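Hilo sobre normas para grabar demostraciones con pinza de mano. Llevamos desde mayo con esto en Boma y ya tenemos una versión escrita que se cumple. La dejo por si le sirve a alguien que esté montando su propio protocolo.

1/ Una tarea, una frase. Si el operador no puede leer la instrucción de un vistazo antes de empezar, está mal escrita. «Saca el cuenco de la nevera» vale. «Ordena la cocina» no vale, hay que partirla.

2/ La posición inicial se escribe en la hoja de sesión. Puerta abierta o cerrada, baldas puestas o quitadas, qué objeto y en qué lado. Al principio lo dejábamos a criterio de cada uno y luego no había forma de comparar episodios.

3/ Pelo recogido y gorro desechable siempre que se trabaje inclinado sobre el equipo. También para grabaciones cortas. Las mangas, ceñidas o remangadas.

4/ Caras pixeladas antes de que el material salga del servidor de grabación. Todas, incluida la del propio operador, que con una cámara en la pinza apuntando hacia arriba aparece más de lo que uno cree.

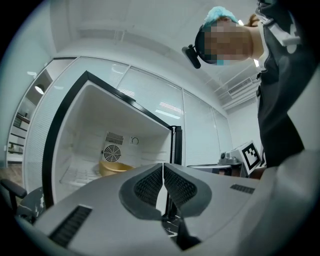 5/ Con electrodomésticos: lo menos posible dentro. Un cuenco, un episodio. Cuando la tarea ya sale bien se añaden objetos, de uno en uno, y se anota en qué episodio cambió.

6/ En la nevera, nada de apoyar la pinza en la rejilla del ventilador ni en el mando de temperatura. Si hay contacto, se marca el episodio como dudoso y se sigue. No se borra. Borrar lo decide quien revisa.

7/ Los marcadores fiduciales no se mueven durante la sesión. Si alguien golpea uno, se para, se recalibra y se abre sesión nueva. Esta es la norma que más ha costado, porque recalibrar da pereza a las seis de la tarde.

8/ Almohadillas de los dedos: se revisan antes de empezar y cada 100 episodios. Se mira el borde de goma y la superficie de agarre. Si el borde se despega, se cambia el par completo – cambiar solo una deja el cierre descentrado.

9/ Sillas fuera del recorrido del operador. Parece una tontería, pero con un dispositivo en la cabeza no se mira al suelo.

10/ Números, que me los pedís siempre. El último lote eran 3000 episodios previstos. Válidos tras revisión: 2399. De los descartados, 342 fueron por posición inicial mal anotada. Por eso insisto tanto en el punto 2.

11/ La revisión la hace alguien que no ha grabado. En nuestro caso casi siempre Aslı Erdem, que además redactó los criterios de descarte. Cada descarte lleva un código y una línea de texto. «Raro» no es un motivo.

12/ Nombres de carpeta: proyecto, puesto, sesión. Los de Huvedance y los de Hajji van en discos separados, aunque usen la misma pinza. Mezclamos los dos una vez y separarlos nos llevó más que grabarlos.

13/ Me preguntan si esto sigue alguna norma oficial. No. Es un documento interno y lo trato como tal. Para seguridad eléctrica y de máquinas, cada uno tiene que mirar lo que le obliga en su país.

14/ La versión actual es del 28 de junio. Cambia el punto 8 (antes no había intervalo fijo) y añade el 9. Queda pendiente qué hacer con los reflejos en los cristales cuando se graba junto a mamparas; de momento bajamos las persianas y lo anotamos en la hoja.

15/ Si trabajáis con otro intervalo para las almohadillas, decidme cuál y con qué material. En Catton las cambian por horas de uso y quiero comparar.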